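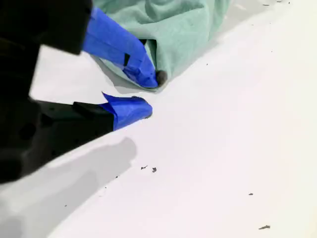

Photo: Seidu Opoku / Stingate workshop

January
By Seidu Opoku

We finally got both grippers onto the same arm this month, and I have been grinning about it ever since! The two contenders are the Kakness, a plain black two-finger model, and the Grurkholm, which has softer pads and costs us a good deal more patience at setup. Each one gets 50 tries at lifting a folded edge of cloth, then another 50 with the controller slowed down.

Cloth is a wonderful, maddening test. A block sits still and waits for you, but fabric bunches up, slides off and folds over whatever is next to it. The fingertip has to get under the fold without shoving the whole pile along the table, and a few millimeters in approach height changes everything.

The bare Kakness fingers were too slick for my taste, so I wrapped the tips in blue painter's tape. It creases, and a corner likes to peel up, but a fresh wrap takes 2 minutes and I love how easy the blue is to find in the video when I go back through a run (we have 3,230 clips now, so that matters). Rubber sleeves are next on the list.

My early favorite is the Kakness with tape — it feels quicker at the edge of a fold, though the Grurkholm is gentler once it has hold of something. Zakaria, our new controller, goes on the arm Thursday, and then both grippers start over from try one.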